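Search this site Enter keywords

The barn door is the first thing you see at Adeleke, and it was propped open with a paint can when I got there in June. Adeleke is a shared workshop behind a row of garages, with 40 members and one very good coffee maker, and I'd been promising Vernon Desjardins for ages that I'd drive out and see what he's been up to. I finally did it!

What he's been up to is a two-armed house robot. Well, the real one is in pieces on a bench (one shoulder, a bag of screws, a wheel that didn't fit), but the software half is way ahead of the hardware half, so most of what I saw was on a monitor. Vernon and two other members built a pretend house for it, called Kidau, and they drive the pretend robot around in there at night when the table saw is off. You look out from the robot's own body, with its arms out in front of you, and it took me a good while to stop tilting my head. 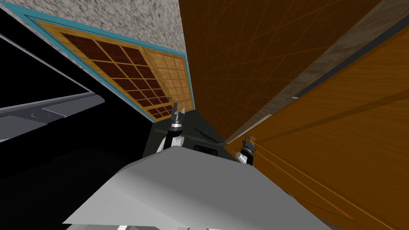

Inside Kidau, looking over the robot's gray body at both grippers. I got very attached to the door with the little panes.

I asked why everything leaned so much and got a long and happy answer about camera mounts, of which I followed maybe half. They've been fussing over where to put the view on the real machine, and moving it in Kidau costs nothing, while moving it on the bench means drilling another hole in a bracket. There are already plenty of holes in that bracket.

Then I got to drive. Bendine is their name for the control program, and you run it with two old game controllers taped to a board, one for each arm. I am bad at it. I asked the left arm to go left and it went up, and I said sorry to it out loud. Vernon says it takes 30 minutes before your hands settle down and I believe him, but I only lasted 3 tries before I handed it back and went for more coffee.

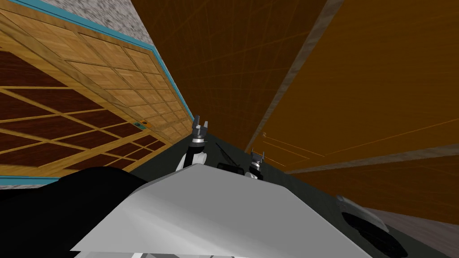
Another view in the same room, with the lattice door on the left and the tall orange wall on the right.

I love the colors in there. One of the members used to paint sets for a community theater and she picked all the finishes, down to the teal trim on the door, and she has strong opinions about wood grain. The gripper fingers on the bench are the third set, printed in the back room, and they still squeak. Skornier, the little motor board they all share, was out of its case being re-soldered, so no moving parts for me this time.

If you want to go, park on the street side, bring cash for the coffee jar, and wear shoes you don't mind getting sawdust in. Evenings after 7 are best for the robot crowd. I'm going back when the second shoulder is on, and Vernon has promised me another turn with the left arm.

Filed under: Workshop Visits, Robots, Day Trips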